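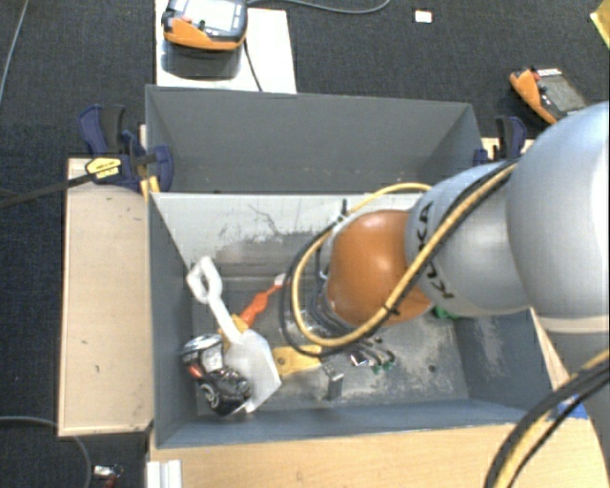

Fig. 3.1 Open rectangular bin with mixed tools and parts.

Unit 3. Mixed storage and the cost of searching

Perenham site notes, October. Read with the Hovland hand-out on stock cards.

3.1 Terms
A location is any place that can be given its own address. A bin is mixed when one address covers more than one item code. Search time runs from arrival at the address to the moment the right item is in hand. Walking is booked separately.

3.2 The Dalen count
Ursina Steiner's survey of the Dalen store listed 1414 item codes over 900 addresses. Of these addresses, 862 held a single code. The remaining 38 were mixed and carried the other 552 codes.

Mean codes per mixed address: 552 / 38 = 14.5

The mean for the whole store is 1414 / 900 = 1.57, a figure that hides the problem. Always report the two groups apart.

3.3 Splitting a mixed bin
Rank codes by picks per month. Move the highest to its own address, then time the bin again. Stop when the saving falls below the yearly cost of the new address.

Exercise: repeat 3.2 for the Geltska store, 2000 codes, using the address list given out in class. Show working.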